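Tunport Home Manipulation Study – call for participants, fall round
Posted Sep 23, 2025

We are looking for people who are willing to tidy a kitchen table, badly if necessary, while holding a gripper in one hand or both. You will be paid for this. Your relatives may have views.

The study is run by Tunport together with the robot learning team at Trullis. It concerns one fairly narrow question: how much does a robot policy gain from watching many different people do the same dull job, compared with watching one very practiced person do it over and over? In our pilot, the policy trained on the practiced person was quick and tidy until someone moved the sponge. The policy trained on a mixed bunch of beginners was slower, took some odd routes across the table, and coped much better when things were not where it expected them. We would like to know whether this holds up or whether we got lucky with our beginners. Hence this page.

What you would be doing

Each session lasts up to 12 short tasks, with breaks whenever you want them. A task might be picking up a cloth and putting it in a bin, moving sponges from one side of a table to the other, or persuading a limp plastic bag to go somewhere. Soft things are the heart of the study. A box has the good manners to stay the same shape when you grab it. A bag does not, and our models find this as upsetting as you will.

The gripper is hand-held, with a camera on it, and you work it yourself. There is no robot arm involved at this stage. The recordings go into a training set we call Grarkley, and the trained policy is later tested on an arm in a separate lab, out of your sight, where it can embarrass itself in private.

The table work, one hand and two:
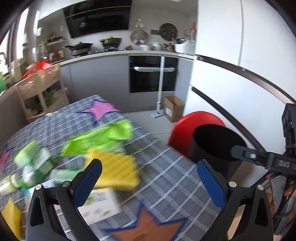
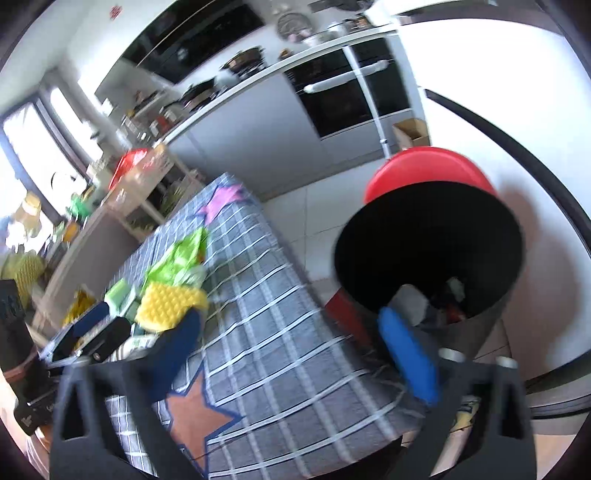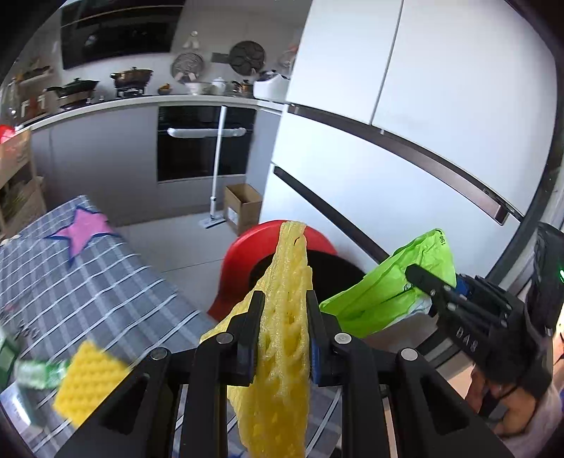 Two-handed tasks pay the same as one-handed tasks, and yes, we have heard the argument that they should pay double. They come in the second half of the session, once you have stopped trying to use your fingers.

We do not need you to be fast. We especially do not need you to be graceful. If you drop something, pick it up again and keep going, with the gripper if you can. Dropped objects and second attempts are among the most useful recordings in the pilot set, and the people who apologized for them gave us some of our best material. Please don't fumble on purpose, though. We can tell, and so can the model, which has learned one participant's fake fumble and now does it every time.

Who can take part

You should be 18 or over and able to stand or sit at a table for the length of a session. Left-handed people are very welcome – we had almost none in the pilot, and it shows. You do not need to know anything about robots. If you build them for a living, please still apply, but say so on the form, as we analyze that group separately.

If you wear a brace or have limited grip in either hand, tell us beforehand and we will go through the tasks with you. Many of them can be done with light pressure, and you can skip any task without giving a reason.

Each participant comes in for 7 sessions over several weeks. We know this is a lot of sponges. The comparison between your first session and your last is half the study, so please sign up only if you can see the whole thing through. Sessions run until the end of November.

What we record

We record video from the gripper cameras, the opening and closing of the fingers, and the movement of the device. Your hands and arms will turn up in the video, and other parts of you may drift in at the edges. Faces are blurred before anything is shared. Sound is discarded, so you may say whatever you like to the plastic bag.

The target for this round is 1000 usable recordings. You can withdraw yours at any time before the data set is closed, and you keep the payment for every session you have attended.

Pay and practical matters

You are paid after each session, by bank transfer or gift card, at the rate given on the sign-up form. Travel within the city is covered if you keep the ticket. Lunch comes from Nông downstairs, and there is a vegetarian option. Sleeves should be close-fitting or easy to roll up. Leave rings and loose bracelets at home, please, or in the tray by the door.

How to apply

Fill in the form at the foot of this page and tick every time slot you could make, including the ones you would rather not. The form asks which hand you write with and whether you have used a gripper before. It also asks how tidy you consider yourself to be. That last answer has no bearing on selection, but we are keeping a chart.

You will hear from us either way within a week of applying. Evening slots fill up first.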